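Wrist bands for teaching household robots: a look at the Ramudar kit

22/05/2020
By Emerson Amaral
18 shares | 3 comments

In the April issue I promised to write more on the Ramudar kit, which several of you had asked for. I have now used it enough to give an opinion, and the opinion is mostly good.

For those who missed the first note: Ramudar sells a set for recording manual work, so that the recordings can later be used to train a household robot. The person wears a small camera on the head and a band on each wrist. There is no glove covering the fingers, and for me this is the main reason to consider it. The older Ploteo set, which I reviewed last year, had thick gloves, and with them I could not hold a thin cloth properly. With Ramudar you work with your own skin, and the cloth behaves as it should.

I tested the set on cleaning tasks only. I began with soft furniture, because it is difficult for a robot: the surface gives way under the hand, and the cloth changes its form all the time. 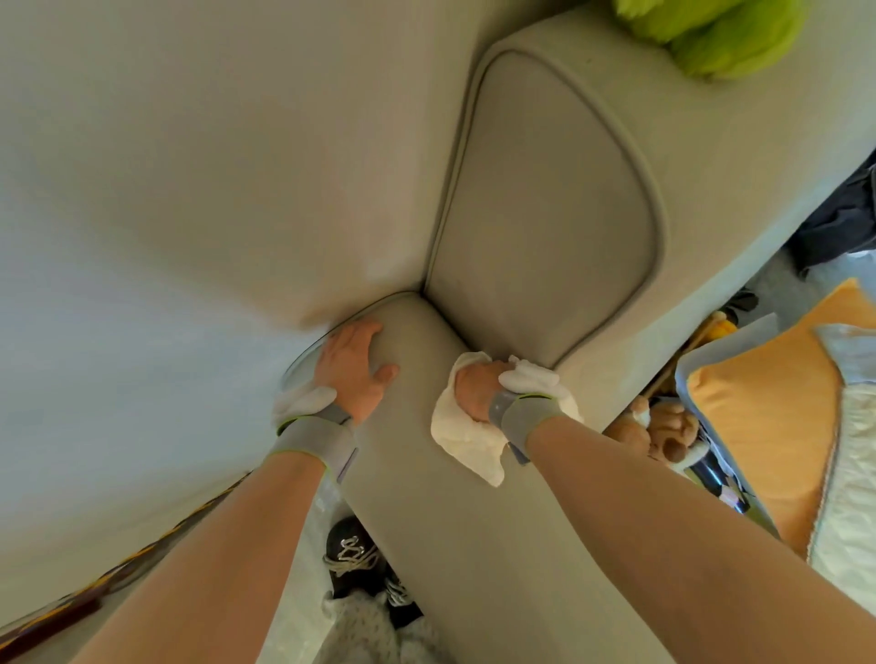 Both hands on the sofa armrest, each with a white cloth. The bands are the grey ones with the green edge.

The bands are comfortable. I have rather narrow wrists and I had to close them to the last position, but they did not turn while I was rubbing. The battery of the pair lasted me one long morning with a pause for coffee. Charging is slow, and the cable is too short to reach from my socket to the table – a small thing, but I was annoyed by it each evening.

The software that comes in the box is called Muririco. It puts the camera video and the wrist movement on the same time line, and you then cut the recording into pieces and give each piece a name. It is simple to learn. I made 631 pieces in total and lost 11 of them when the program closed by itself during saving. The support desk answered me the next day, politely, and told me that a correction is being prepared. I would advise saving often until it arrives.

My second group of tasks was the hard one: corners, door frames and other low places where you must bend down and the head goes down together with the hands. Here I expected the camera to be the weak part.
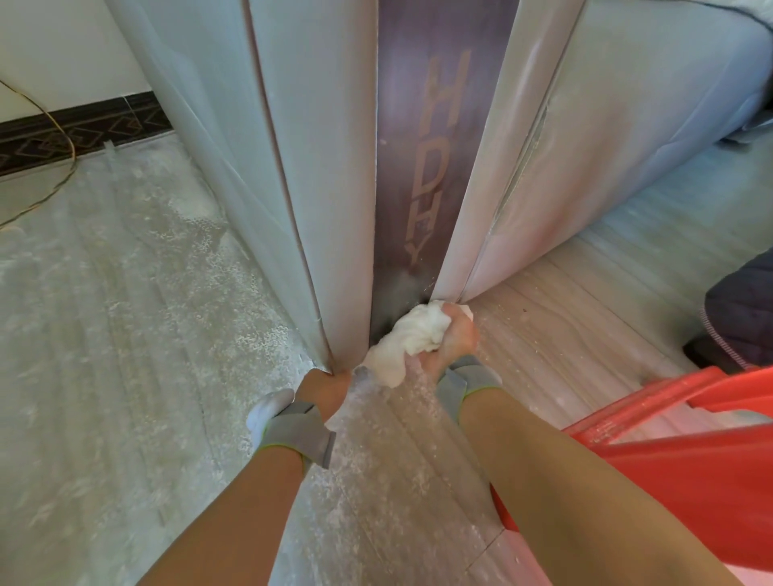 Cleaning with a rag at the foot of a dark brown door, with white dust on the floor.

The camera did well on the whole. It is wide enough to keep both hands in view even when they are close to the floor. The exposure needs a moment to adapt when you look from a bright wall to a dark gap, and in that moment the fine detail is lost. Dust is my other worry. The charging contacts on the bands have no cover, so I cleaned mine with a dry brush after every session.

The full kit costs 500 euros from Rocha, who also rent it by the week. For a single project I would rent. For a small laboratory that records regularly, the price is fair, and I would choose it before the Ploteo. I keep the set until the end of the month, so if you have a question about it, please send it to me before then.

3 comments

marta_l
Thank you for this. Does Muririco let you export the pieces one by one, or only the whole recording?

Emerson Amaral
Both are possible. For single pieces you must first mark them in the list, then the export button changes.

kettlehouse
We rented from Rocha too. Ask them for the longer cable, they have it in stock but it is not on the website.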